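Simulation Gallery: Grasp Ordering in Crowded Tabletop Layouts
Villidley Manipulation Group
Posted Aug 31, 2022 by Kimie Nagano

This page goes with our July report on grasp ordering. The question was whether a policy trained only in simulation picks a better first object when it is scored on the whole clearing sequence and not on the first grasp alone. All layouts were generated with Likora, our in-house scene tool, and rendered at the resolution used for training.

The training set holds 3,000 layouts. A further 696 were held back for testing and were not used to tune anything. Each layout draws on the same stock of household objects - mugs, plates, a bowl, fruit, crates - with positions and headings set at random within fixed limits. Furniture is placed first and the small objects after it.
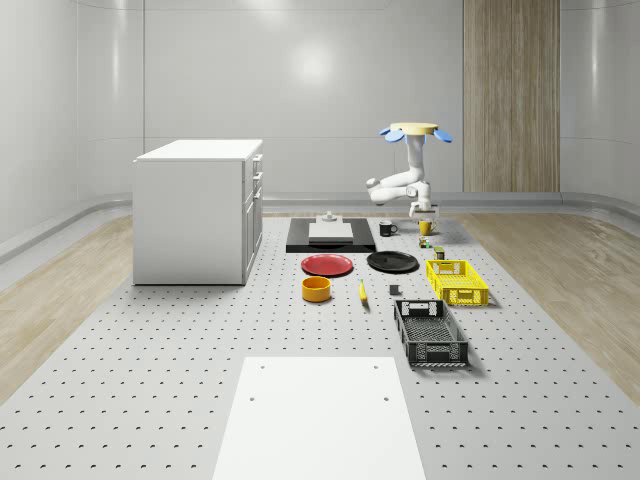
Gripper over the yellow mug, with the black mug just to its left. Close pairs like this are where the two scoring rules disagree most often.

Does the order of grasps matter if every object can be reached anyway?
It matters mainly for neighbours. Taking the wrong one of a pair first tends to nudge the other, and the second grasp then starts from a pose the planner did not expect.

Scoring the full sequence reduced failed second grasps on the held-back layouts. The gain was largest for upright objects with handles and close to nil for flat ones. Plates remain difficult under both rules, as a two-fingered gripper has little to hold on to at the rim. Rostyslav Harasym is testing a push-then-grasp move for these, and results will go in a separate note.

Each policy was trained from 10 random seeds. Runs were stopped at 2,000 updates whether or not the score had levelled off - two seeds had not, and they are marked in the report's results table.

Layout generation: Consolacion Pangilinan. Training and evaluation: Rostyslav Harasym, Kimie Nagano. Scene files are available on request from the group.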